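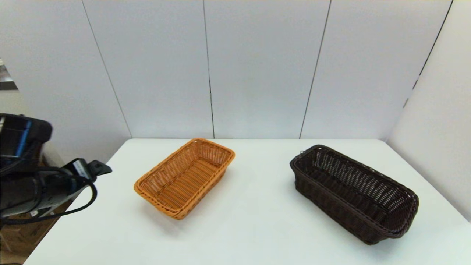

The Nukport basket cell is a single-arm robot workstation used for handling trials with light woven containers. It consists of a white table, a surrounding set of pale wall panels, one or more robot arms fitted with two-finger grippers, and a small stock of baskets that serve as workpieces. The cell was planned by Mieke Hermans and entered regular use in February 2018. Its setup and service procedure is known as the Arthur routine, after the software module that runs the daily check.

Layout

The table stands against the back panels, with a side wall meeting them at a corner on the right. The panels block movement in the background that could disturb the camera readings, and they return an even, low-contrast light. Joints between panels show as thin dark seams. These are kept at fixed positions, as Arthur uses them as vertical reference lines when the head camera is aligned.

The tabletop is left bare apart from the workpieces. Mats and printed markers were tried in the first month and dropped -- they shifted under load, and their edges were sometimes picked up as basket rims.

Workpieces

Two rectangular baskets make up the standard set. One is orange-brown and shallow, with a braided rim and flaring sides. The other is dark brown and deeper, and the open weave in its upper walls lets light through. The dark basket is the harder of the two for the depth camera, which returns few points from the interior bottom and scattered false points where the table shows through the weave. A small loop of strand stands above the rim at one corner of the dark basket. It is not trimmed, and operators use it to tell one end of the basket from the other when logging a pose.
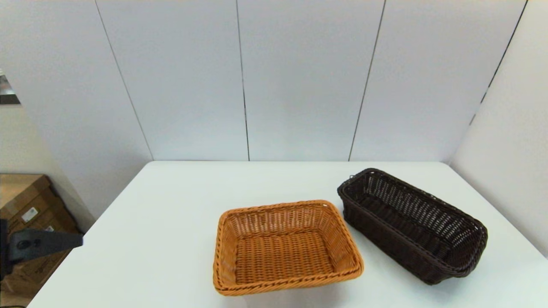 Standard set on the table, both baskets empty, with a gripper finger at the left.

Baskets are placed at an angle to the table edges for most trials. Square placement is reserved for calibration. The gap between the two is not fixed, but it must be wide enough for one finger to pass on the inner side of whichever rim is to be gripped.

Gripper setup

The gripper carries two tapered black fingers with pointed tips. The shape allows a finger to enter beside a rim without pushing the basket away. Setup follows a set order:

1. The arm is parked to the side of the table and the drive is disabled.
2. Finger fasteners are checked for seating and tightened if needed.
3. The tips are wiped with a dry cloth. Solvent is not used.
4. The fingers are opened to full width and the reading is compared with the stored value.
5. The fingers are closed on a gauge block and the reading is stored again.
6. The arm is brought over the table at low speed and the wrist camera view is checked.

In step six both tips must be in view of the wrist camera with the fingers open. If one tip sits noticeably higher than the other, the camera bracket has turned and steps four to six are repeated after it is reset. 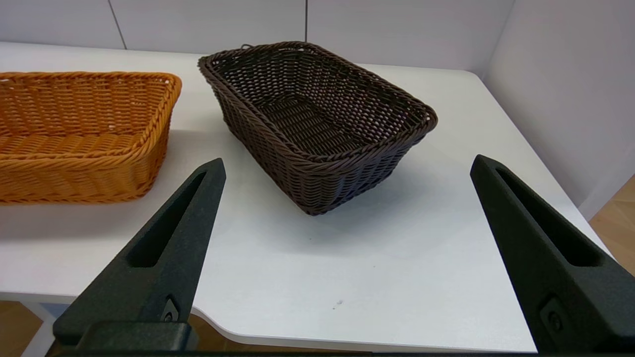 Wrist camera view with the fingers spread and the dark brown basket between them.

Service

The fingers are inspected every 200 cycles and replaced as a pair. The first pair lasted 2461 cycles before wear at the tips caused missed grips on the shallow basket; the second was withdrawn at 832 after a collision with the table edge. Both pairs were supplied by Prelska. Fingers of different age are not mixed, as the difference in length shifts the grip center.

Arm cables are checked for free movement through the full range of the wrist. A cable loop that is too short pulls at the connector when the arm is parked, and one that is too long can drag across the table. The accepted fix is to move the clamp along the arm and run the check again at 40 percent speed.

Baskets are turned over and inspected for broken strands, mainly along the braided rim. A loose strand on a gripping side takes the basket out of use until it has been tucked back in.

Related cells

A second cell, Nukunen, was built in March to the same table plan. It has its own calibration file, and stored gripper values are not carried over between the two.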